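01/02/2021
Knitwear and floors
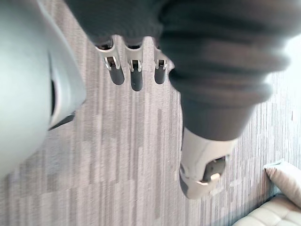

Dark gray ribbed knit, folded over at the cuff, with the striped floor behind.

Slept badly and was up before the heat came on. Made tea and looked at the floor for a while. I still like the stripes. Shahla Kiani says they make her eyes swim when she has her reading glasses on, and she wants a plain rug down by the door. Sandhu has one for 39 dollars. I said we could look at it once the weather is better.

Spent most of the morning on sleeves. Knit this heavy doesn't fall straight, it bunches in big soft creases and then stays that way. I don't mind it. What I do mind is a cuff that won't hold its roll, and the brown sweater I started in November has two of those. Pulled both back to the elbow and wound the yarn up again. I need another 200 yards to finish and the shop at Corkside is out of the brown. They had charcoal — plenty of it — but I'm not changing color at the elbow.

Gholamreza Ghorbani called after lunch about the storage unit. They want 280 for the quarter now. He thinks we should clear out our half and let it go. He's probably right. There's a box of winter things in there that I haven't opened since we moved, and the good clothes rack, and the Clideck shelves that never went back together.

Swept in the afternoon. Gray lint shows on the light parts of a floor and dark crumbs show too, so there is no winning. Did under the radiator with the narrow brush.

Soup for dinner. Shahla took the last of the bread. Cast on a new left sleeve after the dishes and got as far as the end of the ribbing. Need to buy: dish soap, bread, lamp bulb, stitch markers.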